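El trofeo a la mejor suplente

La liga Miranda de balonmano reparte premios en diciembre y este año ha añadido uno: mejor jugadora salida del banquillo. Lo patrocina Trellilix, que según tengo entendido vende persianas. Me parece una idea estupenda y temo que la vayan a estropear antes de entregarla.

La favorita es Dalva Vieira, del Gomurton. Ha jugado de media unos 20 minutos por partido y en ese rato mete goles que otras no meten en una tarde entera. El problema es que los ha metido tan bien que su entrenadora la puso de titular en los últimos 5 encuentros. Según el reglamento, que he leído dos veces y con gafas, eso no la descalifica. Según el sentido común, habría que preguntarle a la chica que ahora se sienta en su sitio.

La otra candidata es Nayara Bragança, del Jomalley, portera. Sale para los penaltis, los para o no los para, y se vuelve a sentar. A mí me gana solo por la manera de caminar hacia la portería, como quien baja a tirar la basura. Votaré por ella, es decir, votaría, porque a los columnistas nos retiraron el voto cuando uno eligió a una jugadora lesionada desde agosto. No fui yo.
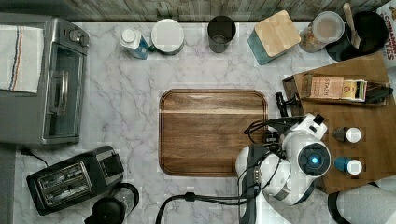

Un horno tostador sobre encimera blanca con vetas de mármol, con su paño de rayas.

Los partidos los sigo por la radio, desde la cocina, y en la radio las suplentes apenas existen. El locutor anuncia el cambio, da el dorsal y pasa a la publicidad. Cuando vuelve, el marcador es otro y hay que deducir quién ha tenido la culpa.

Lo que pido es modesto: que el premio tenga un tope de minutos y que lo voten las propias suplentes, que ven más balonmano que cualquiera. Con el sistema actual vota una lista de 81 personas, entre directivos y antiguas glorias, y me extrañaría que la mitad supiera decir quién ocupa el banquillo de su equipo. Si ganan los goles de Vieira, aplaudiré igual. Pero que no le den el trofeo en el descanso, que luego tiene que jugar la segunda parte.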